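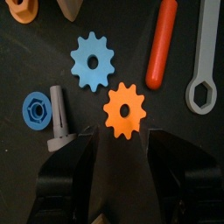

Hiding one wrist camera during training: a small result, please criticize

Posted by Snædís Hjaltested – 1/10/20
14 comments – 3 shares

Hello all. I have followed this board for a long time but this is my first post with results in it, so please be patient with me.

We work with two arms on a black table and a set of toy construction parts. The policy receives one fixed view, one view from above, and a camera on each wrist. The instruction names a part ("orange gear", "grey peg") and the correct arm must pick it and put it on the wooden box. It is the Endlow pick task, with our own parts.

Our problem was a habit of the policy. When the fingers were already close to a part, it closed on whatever was between them. If the orange gear is between the fingertips and the bigger light blue one lies close to it, and the instruction says blue, the hand should move over. Ours closed on the orange one very often. We believe that the wrist view became too strong and the policy stopped to listen to the words.

What we tried is simple. For each training segment we flip a coin, and if it falls on one side we replace one wrist view with its own average colour for the full segment. The other views stay. Nothing is hidden at test time.

The data is 157 demonstrations, cut into 3733 segments. We trained with 3 seeds, with and without the hiding. With hiding, wrong-part picks became less frequent for all seeds. The time to finish a pick became a little longer, and I do not have a good explanation for this.
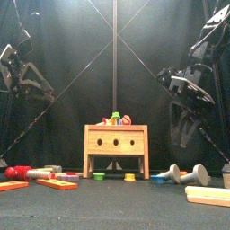 Fixed camera, both arms raised. The cups stand in front of the box and the long planks are at the sides.

I would like to know two things. Has somebody done this with whole segments before? And is the average colour a poor choice compared with plain black? Our backdrop and table are already so dark that I was afraid a black image would look to the network like an ordinary empty corner of the table.

Snædís

---

Ívar Ragnarsson wrote:

Nice and clear post, thank you. I am not convinced by the explanation, though.

You cut the demonstrations into segments at the same time as you added the hiding, if I understand your older question about the Brulent logger. Cutting changes a lot. A segment which starts with the fingers already near the parts gives the policy many examples where it must read the instruction at close distance. A full demonstration has one long approach, and by the end the choice was made long ago. Perhaps the cutting did all the work and the hiding did nothing.

Do you have a run with cutting and no hiding?

---

Snædís Hjaltested wrote:

Yes, the "without" runs use the same cut segments. I should have written it more clearly, sorry. The only difference between the two groups is the hiding.

But you have a point about the older numbers, the ones before cutting. I do not compare with them and I should not have called them "baseline" in my previous thread.

---

Lærke Kirkegaard wrote:

I did something similar on one arm, hiding per frame and not per segment. It was useless for me. The network had a short history, so it could look one step back and find the view again. Per segment makes more sense.

On the colour: I would take black. An average colour still carries information. If the average is a bit orange, the network knows that something orange is near the wrist. You think you have closed the eye but you left it half open.

---

Amos Mahmoud wrote:

I disagree with Lærke here. With parts this small the average is mostly table. Some orange will leak, fine, but it cannot tell the network where the orange is, and position is what the wrist camera is good for. Black has its own trouble, the network learns "black image = training trick" and treats it as a special mode. Then what it learned in that mode does not help the normal one.

A cleaner option is to swap in the wrist image from a different segment. It looks real and it is wrong, so the policy has to check it against the other views.

Also, Snædís, how are the parts laid out at test? If they are in tidy rows every time then the view from above can solve the task alone and you are testing something else.

---

Snædís Hjaltested wrote:

Amos, the swapping is a good idea and I will try it. It costs us nothing, the Dollex loader can already mix segments.

For the layout, we have two kinds. In the first, the nuts and gears are put in loose rows in front of the box, with the hammer and the wrench further back on each side. In the second, they are thrown by hand and we only push apart what is stacked. I attach the view from above for the first kind. I agree that it is the easier one. Half of our test was done with it, and I will report the two kinds separately next time. 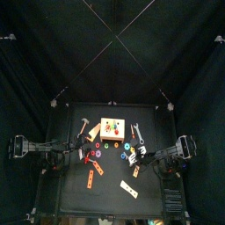
Separate question: where do the wrong picks come from?

Ívar Ragnarsson wrote:

I open this under its own heading as it is a bit beside the first topic. Before anybody trains more models, I would look at which segments are ambiguous in the wrist view. By ambiguous I mean that two parts of the same type are both near the fingers. If the instruction says "grey peg" and there are two grey pegs, what is a correct pick? The one that the operator took, or any of them?

---

Tove Egilsson wrote:

I did the labelling for this data, so I can answer. We marked 538 segments as ambiguous by Ívar's definition. The gears are easy, they differ in colour. The pegs are the difficult ones, because we have several with the same grey and the same slot in the shaft. Sometimes one lies right behind another in the wrist view, almost in one line. 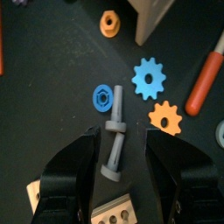

In such cases our rule was that any part fitting the words is correct, as long as the arm does not push the other one away during the grasp. Pushing was counted as a fail. I am not happy with this second half of the rule. Two persons can look at the same video and judge a small touch in different ways, and at the MacKinnon building we did have this discussion more than once.

---

Lærke Kirkegaard wrote:

Tove, then I would remove the pushing from the score and write it as a separate number. If the hiding makes the arm slower, it may also make it push less, and now the two effects are mixed inside one "wrong pick" value. Snædís wrote "wrong-part picks" – is a push inside this or not?

---

Snædís Hjaltested wrote:

It is inside. I see now that this is a problem for the claim I made. A grasp of the correct peg with a push of its neighbour was not a wrong part, whatever we call it in the table.

I will count again with Tove and post the corrected table. The models are the same, so we need only to go through the test videos.

---

Ívar Ragnarsson wrote:

Good. Please leave the first post as it is and put the new table below, so the thread can still be followed. And I keep my small doubt about the ambiguous segments: if you train on them with the label "any", the policy has two correct answers and maybe goes between them. I would train one seed without them.

---

Amos Mahmoud wrote:

Between them is exactly what ours did in November. It went down in the gap and closed on nothing. Leaving out those segments made it worse for us, to my surprise, so I would not throw them away yet. Tell the policy which one by adding "nearest" or "left" to the sentence, if Tove has the energy for it.

---

Tove Egilsson wrote:

For 538 segments I have the energy. Not for all 3733. I will start with the pegs and leave the nuts for later.

Related threads
- Labelling a push: fail, or its own class?
- Brulent logger drops the first frame of each episode
- Black backdrop or grey backdrop for two-arm tables
- Endlow pick task with own parts, rules for the box
- Dollex loader: mixing segments from different days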